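Handheld gripper recording (good practice)

Handheld gripper recording is a way of showing robots how household jobs get done, with a person doing the job through a pair of gripper-shaped tools and no robot in the room at all. I've been doing it for a good while now, and I've had a hand in two sets of house rules for it, so this article leans toward the rules side of things. If you want the math, other pages do it much better than I could!

Background

People have been teaching robots by demonstration for decades, mostly by grabbing the arm and pushing it around or by steering it from a second set of controls. Handheld tools came along as the cheaper cousin. You hold a gripper in each hand, a camera on the tool sees what the fingers see, and you go and fold something. The recording gets turned into training material later. It's quick to set up, and it goes wherever you can carry it – kitchens, garages, other people's bedrooms.

That last part is why good practice got to be a subject of its own. A lab has a floor plan and a safety officer. A bedroom has a phone charging on the bed.

Where the rules come from

There's no single rulebook. Industrial robot safety standards such as ISO 10218 are written for powered machines in workplaces, and they have very little to say about a person sitting on a mattress with two plastic grippers. Privacy law covers some of it, depending on where you live. The rest is house rules, and most of the ones I know trace back to the Trernberg notes, which Zodwa Joubert wrote up after her first season of home recording. They began as a single page taped inside a tool case. The current version has 47 rules, and I can recite maybe half of them.

Baver put out its own set a little later, written mainly by Narendra Agarwal. It's stricter on paperwork and looser on what can be lying around the room. The two camps get along fine, mostly.

Preparing the surface

Both sets agree that a task should have a clear working patch, and that the patch matters more than the rest of the room. For cloth work on a bed, the sheet should be fitted and pulled reasonably flat, and the garment should be a different color from whatever's under it. Wrinkles are fine. I used to spend ages smoothing sheets and I've completely stopped.

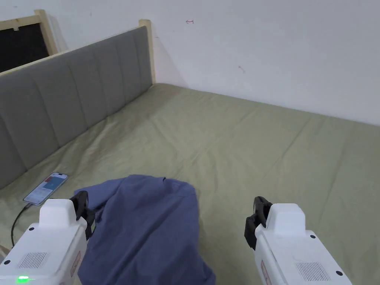

Two handheld grippers over a crumpled blue-purple garment on a green fitted sheet.

Starting states get more argument than anything else in the notes. Zodwa's rule is that a garment gets dropped, never arranged, so that no two heaps come out the same. Narendra allows arranged starts as long as they're logged as such. I drop mine (and then I have to sit on my hands so I don't fix the sleeve).

Phones and screens

A lit screen is treated as a document in the Trernberg notes. The rule asks you to turn phones face down or move them out of reach of every camera before a take, and a reviewer who finds a readable screen has to mask it or pull the clip. Baver says the same in more words. Of everything in either set, this is the one I break the most, and I know I'm not alone. On the Jarkmont set, which came to 1575 clips, reviewers flagged 40 for screens.

Cables get a rule too. A charging cable should stay clear of the fingers, so you don't pick it up along with a cuff and teach a robot that shirts come with wires.

People, boxes and the rest of the room

A camera on the tool sees a lot more than the job. Knees and sleeves turn up all the time, and both sets of rules allow them. Faces are out unless there's signed consent. Printed packaging is allowed if it carries only product text, but shipping labels with a name or address have to be covered or turned to the wall.

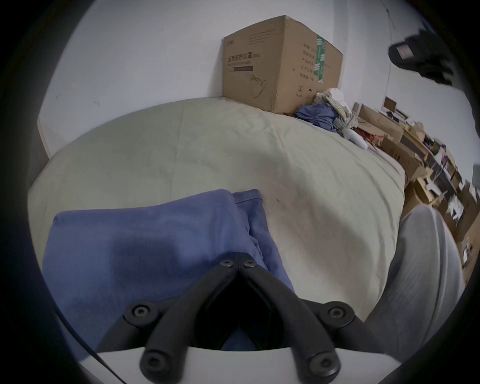
Gripper fingers meeting over a folded blue cloth, with a face mask carton at the back of the bed.

Clutter outside the working patch stays where it is. The Marwat set was recorded with every room tidied first, all 3352 clips of it, and Zodwa has complained about it ever since. Her view is that real shelves are full of boxes and a robot might as well get used to it. I'm with her on this one, though I'll admit I enjoy not having to clean up.

Checking the tool

Before each session, the usual routine goes something like this:

Open and close both fingers fully and watch that the tips meet squarely.
Check the screws at the pivots and the tips for play.
Wipe the lens with a dry cloth.
Record a short throwaway clip and play it back before doing anything else.

The throwaway clip sounds fussy, but I once lost a whole afternoon to a thumbprint, so I do it every time now. Baver also asks for a second check halfway through the session.

Pace and breaks

Motion should be steady and a little slower than you'd fold for yourself. Fast hands blur the picture, mostly toward the sides. The notes also call for regular breaks, and my wrists agree with them! Failed grasps are kept, with a tag, in both sets of rules. Older Trernberg versions threw them out, and you'll still run into people who work that way.

See also

Learning from demonstration
Cloth folding (robotics)
Consent in home recording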